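Nenska 5 review: group messaging for small teams

Nenska is a chat app for work groups, made by Stustlow. The free plan holds 100 members and keeps 500 messages per channel. I used it daily through January on an older Android phone and a laptop.
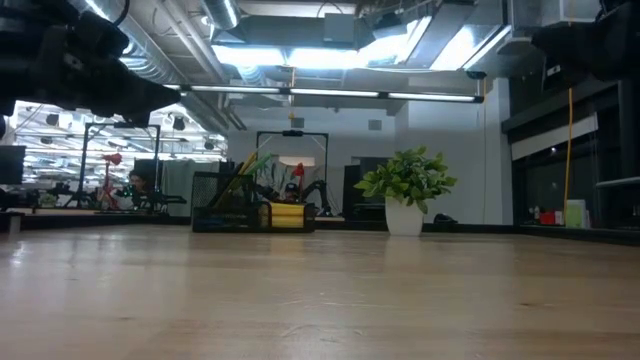
Setup was quick. Contacts came over from my old app without duplicates, and the install took 292 MB on the phone. Search is the best part. It finds words inside attached PDFs - my last app never did.

Notifications are weaker. Muting a channel on the laptop does not mute it on the phone, and the badge count often stays up after everything is read.

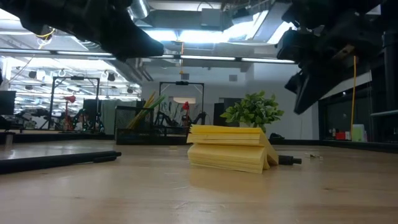
Pritchard replied that the badge clears if you log out on both devices, and that the Nurnum add-on syncs mute settings. I tried the first on Tuesday and it held until evening. The add-on is paid, so I skipped it.

Rating: 3 out of 5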